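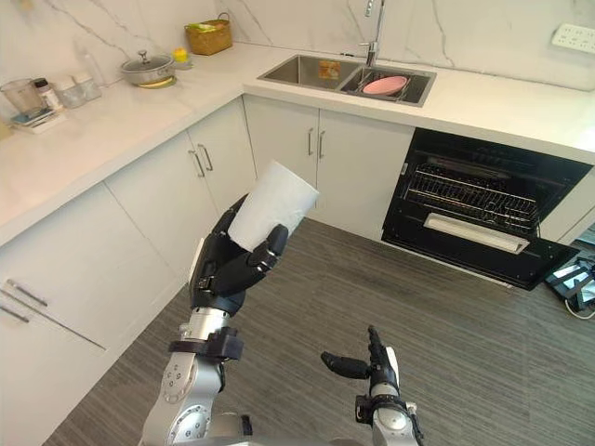 Stemach Kitchen Counter Set
README, version 4, updated 2026-10-15

What is in this set

The Stemach set is a collection of 1,914 pictures of kitchen counters and sinks, with a short text note for each picture. The subject is the ordinary state of a kitchen between two meals: what people leave on the counter, what stands in the sink, where the dish rack is placed. We collected it because most kitchen pictures we could find were made for selling kitchens, and in those the counters have almost nothing on them.

The pictures come from 40 kitchens. Each kitchen has its own folder, named with the word Lodhi or Drerkura (the two collection rounds) and a number. The Lodhi round was done first and is smaller. The Drerkura round was finished in June.

How the notes are written

Every note is plain text, in English, one file per picture. The writer first names the shape of the counter (straight, L shape, U shape, island), then the sink, then the things on the counter from left to right. A typical note looks like this:

L shape, white marble with gray veins, same stone on the wall behind. Double sink, stainless steel, wire rack in the right basin, one pink plate on the rack. Left side: clear glass pitcher or blender jar, small bottle with black cap, clear glass storage containers, tall clear bottle behind.

When the writer is not sure what a thing is, both names are kept with "or" between them. Please do not clean these out. A pitcher and a blender jar without its base are difficult to separate, and we prefer an open answer to a wrong one.

Words we use

Counter: the flat working surface, also if it is a table fixed to the wall.
Basin: one part of a sink. A double sink has two basins.
Rack: any wire or plastic holder for dishes, inside or outside of the sink.
Container: a thing for storing food. Bottles are not counted as containers.
Roll: paper towel or similar. If the kind is not clear, the note says "likely".

Known problems

Clear glass is often missed in the Lodhi notes, mostly when one glass thing stands behind another. We corrected 8 folders, the others are still waiting.
"Sponge" was used too freely for small colored things in the sink. In version 4 the uncertain ones have "perhaps" before the word.
Marble and marble-look surfaces are both written as marble.
Some tall faucets go out of the picture at the top. For these the faucet type is left empty.

Use and contact

The set can be used for study and teaching. If you publish with it, please write the name Stemach and the version number. The notes were checked by Fouzia Bugti at Trarkico, who also receives corrections. Send the folder name and the line you want to change.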